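Foka drawer and cabinet work: progress report to the Pilldale fund
14 September 2021

Hi all,

It's been a busy stretch since the April report, so I'll start with the bit you asked me about last time, the data. We were aiming for 2000 usable demonstrations and we've got 2243 in the store. Of those, 1726 have made it through the new checks and are in the training set. The rest are mostly waiting on me, I'm afraid — the checker flags any recording where the pose track jumps, and I still want to look over the flagged ones myself before we bin anything.

The checker is part of Omlow, our tooling package, and it's the thing I'm happiest with this round. It used to take me most of a morning to line up the gripper width signal with the video. Now it runs overnight and I read the log with my coffee (much better for everyone!).

Perception has been harder going. See-through furniture gives our depth estimates a rotten time, so we've stopped leaning on depth for finding handles and gone to a keypoint model that works from the wrist view alone. It predicts both ends of the handle and the pull direction. Shiny handles still throw it a bit when there's a bright highlight on the bar, and I've added some colour and glare augmentation to the training to toughen it up.

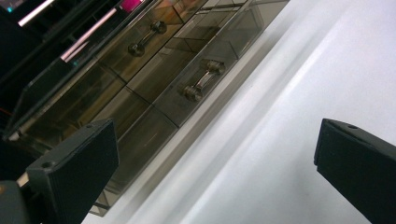
Wrist view of the tinted acrylic drawer unit, with both bar handles in view and the fingers open.

On the control side, the Ajayi planner now takes the predicted pull direction as a soft constraint instead of a fixed line. That means it can give a little when a drawer sits crooked to the bench. I've also cut the replanning step down so it fits inside the control loop, though the code is ugly and needs a tidy.

Still to do before the next report: clear the flagged recordings, retrain the keypoint model on the full set, and run 5 drawer units it hasn't been trained on. I'd also like to move a bit of the travel money over to storage, as the raw video is eating our disks. Could you let me know if that needs a form?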